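Sorting the bookshelf, part two

January 18, 2019

I finished the second shelf this week. The first one took me most of September, and then I put the whole thing off until after the holidays. The count stands at 188 books, with one box from the hallway closet still taped shut.

The paperbacks were easy. Most of them came from the Filletville library sale and I have read them once, so they went into two grocery bags by the door. I kept eight. Leif Kjærgaard wants the sea stories and can have them if he picks them up.

The big art books went on the bottom, lying flat. They are too tall for the shelf if I stand them up, and I don't want to move the pegs again – the holes on the left side are already worn.

That leaves the children's books. I had planned to be strict and keep only what fit in 60 centimeters of shelf, measured with a tape. I got most of the way there. The thin ones with stapled spines went into a magazine holder, which saved a lot of room. The hardcovers are slower going, mainly the cartoon ones.
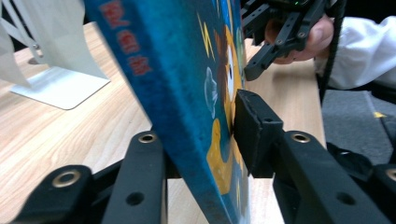
I always stop and read them. I lost most of an evening that way and only got through 23 titles. Hardcovers also lean if the row isn't full, and after a few years the boards start to warp, so I bought a pair of plain metal bookends. They hold well enough on the painted shelf but slide a little on the bare one.

Still to do: the taped box, the cookbooks in the kitchen, and a new list. The old list was by author and I never used it. I'm going to try it by shelf.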